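1/ Drendari are playing again! Four nights in February, and Pavithra Poojary is back on vocals. I have been grinning since breakfast.

2/ For anyone new: she sang on the first 3 records, left before Clurkness came out, and the band carried on as an instrumental trio. I liked the trio! But I missed that voice so much.

3/ The new single is called Naidu and it's over on Dreden Radio now. Slow start, then Danang Mangundap's bass comes in and the whole thing lifts. I've played it all evening.

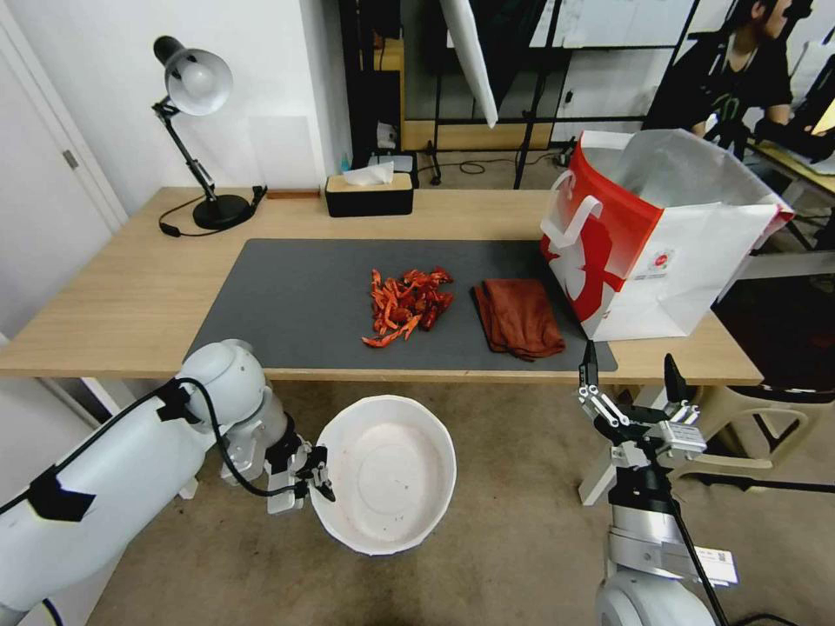
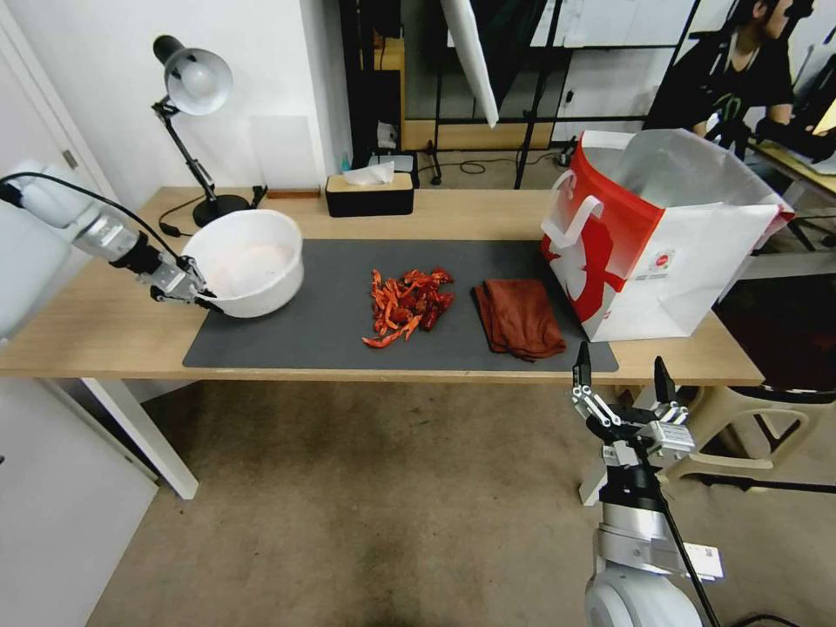
4/ Set list guesses. They have to open with Clurkness, right? I'd love to hear her take on those songs, especially the long one that closes side two (40 seconds of feedback and then that tiny piano part).

5/ The hometown room holds 763 people, so set an alarm. Tickets go up Sunday at noon and I'll be sitting there refreshing with everybody else.

6/ No word on a full album yet. Danang only said they've been "writing in the same room again," and I'll happily take that.

7/ If you're going to the second night, come find me by the merch table. I'll be the one in the very old tour shirt with the sleeves cut off.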